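12月13日，Pedano手持夹爪套件试用记录

套件是Brekau代理的，型号Pedano，标价2480元，含夹爪本体、两副软指、标定板和一年的软件授权。我按自费用户的标准来写，没有拿样机。

先说结构。指座是白色硬件，上面直接开螺丝孔，软指是洋红色的带肋件，换一副要拧下全部螺丝。说明书给的扭矩偏大，照着拧到底，指座会有轻微变形，我后来改用手拧加螺纹胶。整机重290克（不含相机），单手拿着做一组动作问题不大，连续做到第三组，手腕开始发酸。

测试对象选了带盖的塑料水瓶，原因很简单：透明、表面滑、捏重了会瘪，对软指和视觉都不友好。

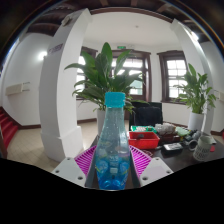 软指的肋条在受力后会朝物体弯曲，接触面比平行硬指大得多，这一点和宣传页一致。缺点是回弹有滞后。松开扳机后指尖张开偏慢，如果紧接着去夹下一个东西，轨迹里会多出一小段无意义的等待，后处理时得裁掉。Dostley的同类产品用的是硬指加硅胶垫，没有这个问题，但对圆柱面的贴合差一截。

软件部分，采集程序叫Crabtree，单独安装。默认帧率60，导出时可以选是否附带开合宽度。开合宽度靠识别指座位置推算，没有编码器，桌面偏暗时偶尔跳变。我用滑动中值滤了一遍，窗口取五帧，基本够用。 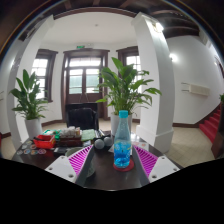 Mostafa Samir看完初稿后留言说，跳变多半出在曝光上，自动曝光一锁就好了大半，他的那套从四月用到现在，滤波早就关掉了。他还提醒，固件升级之后曝光设置会恢复默认，要重新锁。

我照做了一次，跳变确实少了，代价是对着窗户时亮处全白。逆光环境下我仍然保留滤波。

再说标定。流程分两步，先空爪开合五次，再对着标定板转一圈。第一步要求动作匀速，程序不给任何提示，做快了也照样通过，导出后才发现宽度曲线整体偏移。建议每次换软指后都重做，并把结果另存，程序只保留最近一份。

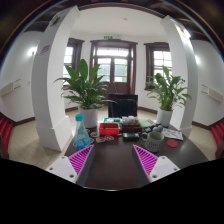 有读者问，桌上杂物多的时候定位会不会丢，要不要先清场。不用清。杂物提供的特征点反而有利于定位，真正麻烦的是大片反光的桌面和白墙。我这边88段数据里，定位失败的都出在镜头贴近白墙的时候，重录即可。相机视野很宽，边缘畸变大，程序自带的去畸变参数能用，想要更准就自己标。

夹持力没有读数，只能凭扳机手感。夹瓶身中段和夹靠近底部的位置，需要的力差不少，中段更容易瘪。新手容易一律捏紧，数据里看不出来，等到机械臂复现时才会暴露。

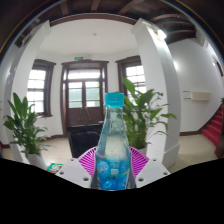
另一条留言认为这个价格不如自己打印，软指用TPU，指座用PETG，再配一台二手运动相机，成本能压到一半以下。材料费上我同意。时间要另算：打印件的孔位公差、相机支架角度、标定程序适配，每一项都要调。手里已有打印机、也愿意折腾的人可以走这条路。

备件方面，软指可以单买，指座不行，坏了只能换整个前端。我已经写信给Brekau问能否拆售，还没有答复。下一篇写导出格式和时间戳对齐。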